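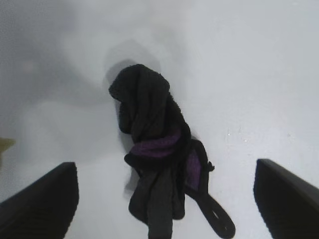
Black knit with a purple band, on a pale surface.

Drimumton's winter knit drive is back, and this year it wants your odd ones

2 min read

Get your closets open, Drimumton! The Corden Street clothing swap has started taking in hats, scarves, wraps and anything else soft and warm, and the first bins are filling up fast.

Last year the swap found new homes for 449 pieces, and the organizers at Drallon Hall would love to beat that. They already have roughly 300 in the back room, sorted by color on long tables, and it is a cheerful thing to walk into. Black is winning by a mile, as it does every year, but there's plenty of mustard and red, and purple is having a very good season.

What's different this time is that the swap will take the odd stuff too. Knits with straps, bits that came off a bigger piece, things you were given and never quite worked out how to wear — bring them. A mending table run by the Tiwari yarn shop will be open both afternoons, and they're great at bringing a tired cuff or a loose seam back to life. You can sit and learn, or just drop your bundle and go look around.

Please wash everything first and check the pockets. Don't worry about folding! It all gets shaken out and looked over on arrival anyway, so a crumpled heap in a grocery bag is fine. Shoes and bedding can't be accepted.

Drop-off runs through the end of November at the side door of Drallon Hall, from 2 p.m. until the lights go off at six. Everyone who brings something gets a token for the swap itself, and kids pick first. There'll be soup.

Related
Corden Street parking changes for the winter
Drimumton library adds evening craft hours
Where to drop off old coats this season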